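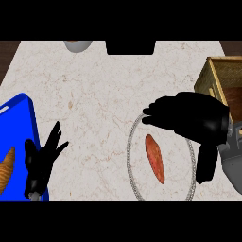

Figure 1. Pale marble countertop with tan and rusty brown veins (computer rendering).

Stain Resistance of Kitchen Counter Stone
Project report, Materials in the Home, Navton College
Submitted 2020-07-10

1. Background

Marble is mostly calcite, which reacts with weak acids. Lemon juice, vinegar and wine can all leave a dull mark on a polished surface, and this mark is called an etch. A stain is a different problem. It happens when a colored liquid soaks into the pores of the stone. Many care guides mix the two up, so we decided to test them separately.

2. Samples

We used offcuts of a cream marble from the Seneck stone yard in Vakutcombe. The yard sold them to us for 40 dollars. Each piece was washed in plain water and left to dry overnight. Half of the pieces were coated with a store-bought sealer and the other half were left bare.

3. Method

We put drops of coffee, red wine, olive oil and lemon juice on every piece and covered them with plastic wrap. One set was wiped after 2 hours. The other set stayed covered for 672 hours, or four weeks, in a closed cabinet. After wiping, we sanded a corner of each piece with 3,000 grit paper to see how deep the color had gone. Marks were graded by eye using the Chiu scale from our course handout.

4. Results

Sealed pieces showed almost no coffee or wine color in the short test. In the long test they did stain, but less than the bare ones. Oil left a dark patch on all bare pieces. Lemon juice etched sealed and bare stone alike — the sealer made no difference we could see.

5. Problems

Grading by eye was hard near the veins, where a light coffee stain looks a lot like the stone itself. Two of us graded some pieces differently and we took the lower grade. We also ran out of sealer and had to open a second bottle, which may have been a different batch. The part of the project on heat marks was started in November and is not included in this report.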